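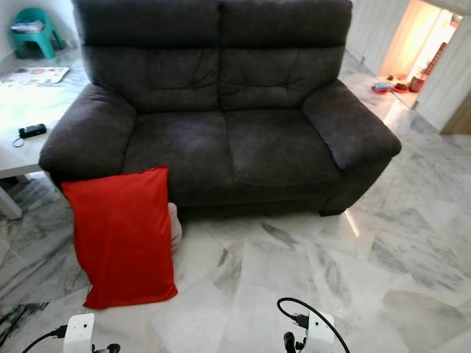
Vomard -- Lernverfahren für zweiarmige Haushaltsroboter

Vomard ist ein Softwarepaket mit Trainingsdaten für das Aufheben und Ablegen von weichen Gegenständen im Wohnraum. Es richtet sich an Labore und Entwicklungsabteilungen, welche bereits eine Plattform mit zwei Greifern und einer Kopfkamera besitzen. Hersteller ist die Firma Sollalov mit Sitz in Darkeck.

Die Aufgabe

Ein rotes Kissen lehnt am Boden vor einem dunkelgrauen Zweisitzer. Der Roboter soll es aufnehmen und auf die Sitzfläche legen. Für einen Menschen ist das eine Kleinigkeit. Für ein gelerntes Steuerungsmodell sind darin mehrere Schwierigkeiten enthalten: Das Kissen verformt sich beim Zugreifen, der polierte Marmorboden spiegelt die rote Farbe, und die Platten haben eine Maserung, die von einfachen Tiefenschätzungen gern als Kante gelesen wird. Auch die dicke, gerundete Armlehne ist zu beachten, weil der linke Arm nahe an ihr vorbei nach oben geführt werden muss.

Das Verfahren

Unsere Methode trägt den internen Namen So. Sie trennt die Bewegung in zwei Abschnitte. Im ersten Abschnitt wird nur geschätzt, an welcher Stelle des Stoffes beide Greifer gleichzeitig Halt finden können. Im zweiten Abschnitt wird die gemeinsame Bahn der Arme berechnet, wobei der Abstand der Greifer fortlaufend nachgeführt wird. Die Schätzung des ersten Abschnittes wird während der Bewegung nicht verworfen, sondern mit jedem neuen Kamerabild korrigiert.

Spiegelungen behandelt So als eigene Klasse. Beim Training wurden sie von Hand markiert, und das Modell lernt, dass an diesen Stellen kein Gegenstand zu greifen ist. Diese Arbeit war langwierig, sie hat nach unserer Erfahrung aber den grössten Unterschied gemacht.

Ergebnisse

Trainiert wurde mit 2.176 Vorführungen, die durch Fernsteuerung in bewohnten Räumen entstanden sind. Die Prüfung erfolgte mit 196 Versuchen in Wohnungen, die im Training nicht vorkamen. Auf glänzenden Böden sank die Zahl der Fehlgriffe gegenüber unserem früheren Verfahren um rund 26 Prozent. Auf Teppich war der Unterschied gering, und wir möchten hier keine Verbesserung behaupten.

Noch nicht befriedigend ist das Verhalten bei teilweise verdeckten Stoffen. Liegt ein zweites Stück Textil hinter dem Kissen, so wird es manchmal mitgegriffen. Frau Ye-ji Hwang, welche die Versuche geleitet hat, arbeitet derzeit an einer Erkennung für diesen Fall. Die Erweiterung ist für Dezember vorgesehen und wird für bestehende Lizenzen ohne Aufpreis geliefert.

Lieferumfang

Trainiertes Modell für zwei Arme mit Parallelgreifern
Datensatz der Vorführungen mit markierten Spiegelungen
Werkzeug für die Kalibrierung der Kopfkamera
Handbuch in Deutsch und Englisch
Einführung per Videogespräch

Voraussetzungen

Die Kamerabilder müssen mit mindestens 15 Bildern pro Sekunde vorliegen. Beide Arme müssen vom Boden bis über die Sitzhöhe eines Sofas reichen. Kabel an den Greifern sind mit genügend Spiel zu verlegen -- ein gespanntes Kabel verfälscht die Kraftmessung am Handgelenk.

Lizenz und Kontakt

Forschungslizenz und Firmenlizenz sind getrennt erhältlich. Preise nennen wir auf Anfrage, bitte geben Sie dabei die Anzahl der Roboter und den Typ der Greifer an. Ansprechpartnerin für Angebote und Vorführungen in Darkeck ist Waltraud Pichler.

Stand der Angaben: 8. Oktober 2026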